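Quick post, pics from the weekend workroom clear-out and the parts-sorting table. Typing this on my lunch so forgive the spelling. Most of these were taken between jobs, no order to them really.

For anyone new — the workroom is the long room behind the Tomar unit, and we use it for laying out small parts before they go into kits. Bins were a mess since July. Devendra Rathore finally said enough, took everything off the shelves, and we started again from the floor up. Saturday 25th September, doors open at eight, coffee by nine, done when it was dark out.

## The layout table

Dark tabletop, white sheet down in the middle, blue parts set out on top. We do it like this for every kit now. Blue shows up well on white, and you can see a gap right away. Used to lay them straight on the table and lose the little ones constantly.

Round blue piece near the top of the sheet, the one like a dial with the tab pointing up. Tiny blue peg standing just below it and to the left. The block is down at the lower right, with a small white upright piece next to it.

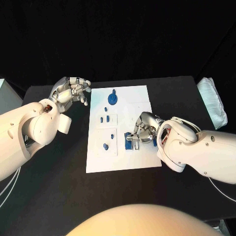 ## Sheets and labels

No pics of these, sorry, phone was charging.

- Old sheets went in the recycling. Curled corners, coffee rings, someones shopping list on the back of one.
- New ones are the heavier kind from Stekel. Stay flat. Worth the extra.
- Labels go on the bin AND the lid. Please. Both.
- Pencil only on the sheets, marker bleeds through and then it's on the table for good.

## Shelves

Stevex racking on the back wall got moved over so the door opens all the way. Took four of us and a lot of swearing. Bottom shelf is heavy stuff only, top shelf is empty boxes and the spare lamp. Middle two are kits in progress — if it has a sheet on it, leave it where it is.

## The count

Full count at the end of the day, first one since spring:

- 477 small blue parts, all types together
- 47 bins kept
- 31 bins thrown out, cracked or no lid
- 40 kits we can make up right now without ordering anything

Better than I expected on the kits. Worse on the bins. Flestow order is in for more, the shallow ones this time, the deep ones just turn into junk drawers.

## Still to do

Sweep under the racking. Second lamp for the layout table, the end by the wall gets gloomy after four. Find the lid for the big gray bin — it was there Saturday morning, I had it in my hand. And the drawer by the sink, which we all looked at and closed agian.

More pics when the new bins are in. If you took any on the day send them over and I'll add them to the page.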